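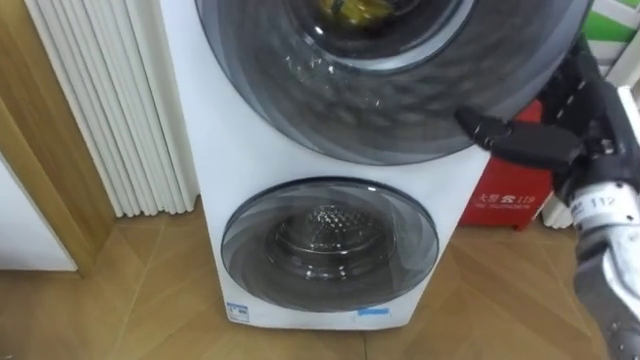
Hassanpour
Data lead, Brova home tasks

Brova Laundry, teleoperated demonstrations

This card covers the laundry part of the Brova set. Each episode is one demonstration, driven from start to finish by a remote operator. No scripted motion is mixed in.

Task

The machine is a white twin-drum washer with one round door above the other. The upper door is the larger. Operators worked on 2 subtasks:

open_upper: bring the fingertips to the rim of the upper door, pull it open, back the arm away
unload_upper: with the door open, take the garment out of the drum and hold it clear of the machine

The lower drum is never used. Episodes where the gripper touched the lower door by mistake are kept and carry the flag contact_other.

Contents

2,000 episodes in total
186 held out for testing, listed in test.txt
Head view, joint positions and gripper command, stored at 30 frames per second

Collection

Recording took place at the Sokport site and ended in May. Operators practiced on the door before their episodes counted. A failed grasp was not cut out if the operator recovered and finished the task. Those episodes are marked retry.

Known problems

The tinted door rims are glossy and pick up glare, so edge detection on them is unreliable. Depth is not included. In many episodes the fingers hide the contact point on the rim from the head view. The room does not change between episodes, and a policy trained only on this set should not be expected to work in another room.

Loading

Unpack the archive and point the Brastine loader at the top folder. Version 1 archives used a different joint order and will not load.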